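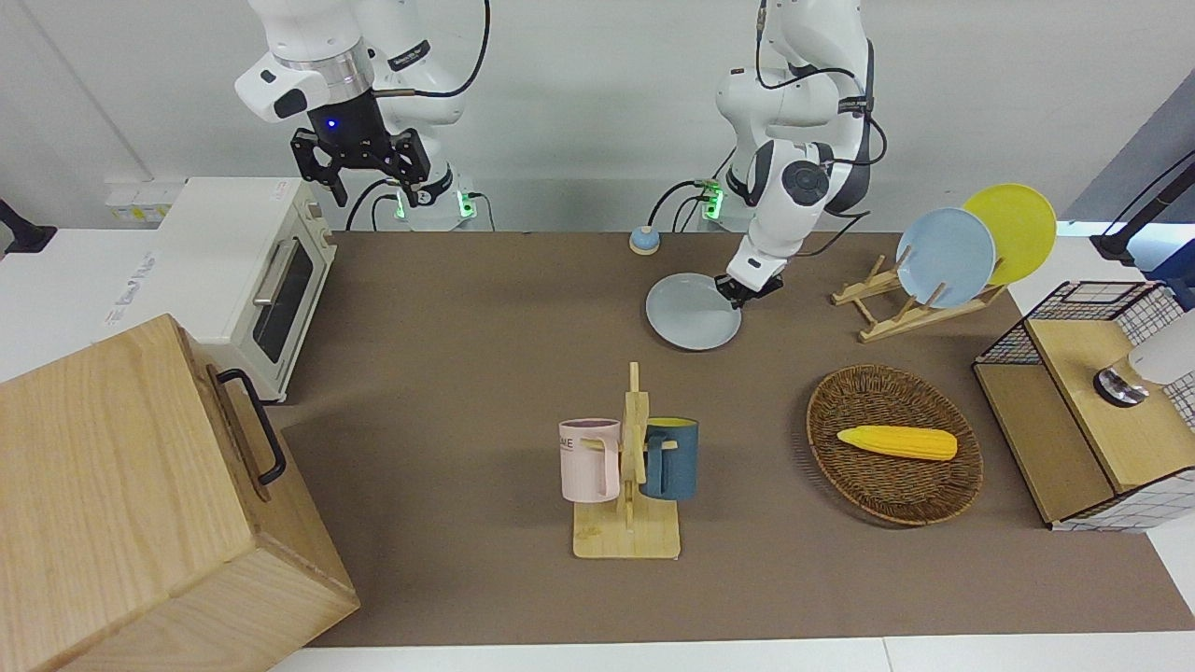 3. Whose Turn Is It? Fairness Talk in Shared Kitchens

3.1 Setting and method

Our material comes from two shared houses, which we call Ilen and Lloyd after the streets they were nearly on. Each house kept a kitchen diary through August, and between them the residents produced 600 entries, a good many of them written in capital letters. We asked only that people note any remark made about the dishes, by whom, and in what tone. The tone column was a mistake. Residents at Lloyd filled it in for each other, and the resulting arguments generated further entries.

Coding followed the scheme in Walczak's earlier study of office refrigerators, with 4 categories: request, reminder, complaint and sigh. Thân coded the Ilen diary and Walczak the Lloyd diary, after which we swapped. Agreement was good except on sighs, where Walczak hears more reproach than Thân does. We settled these cases by talking them over, and in two instances by lunch.

3.2 What counts as done

Most disputes in the diaries were not over who should wash. They were over where washing ends. For one group of residents, whom we call rackers, the job is finished when a plate stands in the rack. For the other group, the cupboarders, a plate in the rack is a plate somebody still has to deal with. Neither group seemed aware that the other existed until they read our draft.
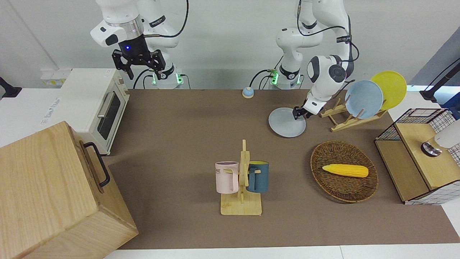 Figure 2. A light blue plate tilted in front of a wooden dish rack.

The difference matters because both sides keep honest books. A racker who has washed every night believes she is ahead. A cupboarder who has emptied the rack every morning believes the same - and each can list the dates. At Ilen this led to a written rota, which recorded "dishes" as a single task and so made things worse. Lloyd had no rota and relied on what one resident called "just noticing," a system that favored those who noticed least.

Earlier work on chore sharing tends to treat each task as a unit with a clear start and finish. Our diaries suggest that the edges of a task are where much of the bargaining goes on. Soaking is the hard case. A pan left to soak was logged as "in progress" by the person who left it and as "abandoned" by everyone else, and we have not found a coding rule that would satisfy both parties.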